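Filed under: Pricing, Client Work

I stopped billing by the hour in June. The last hourly invoice, for Camenzind, ran to 33 lines, and Remedios Talavera queried 12 of them.

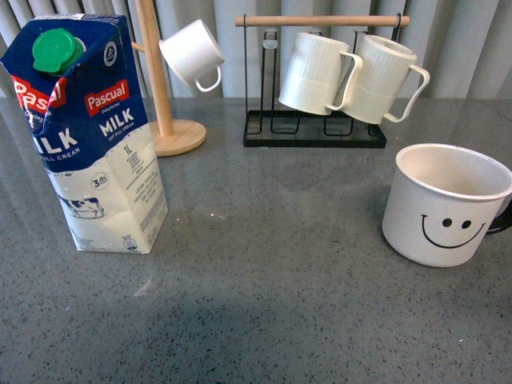
Full cream milk, one liter.

The replacement is a fixed fee per deliverable, with one round of changes included.

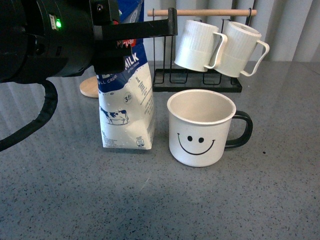

Peiyu Yao
Independent bookkeeping consultant

Scope goes on one page. Anything outside it gets a new quote – even small items. 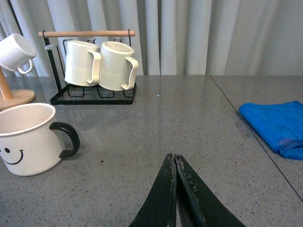 Two clients asked for the old rate back. I declined one and kept Getcombe on hourly until their contract ends.

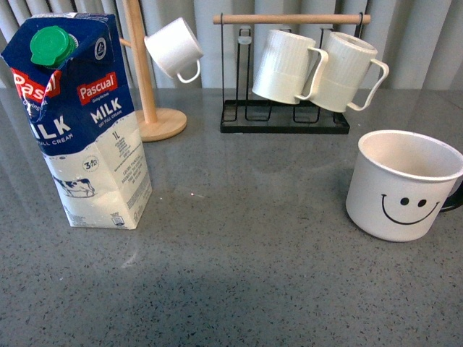
Late payments are a separate problem.

Recent posts
Deposits and when to ask
Leaving Stekgate
Quote templates, revised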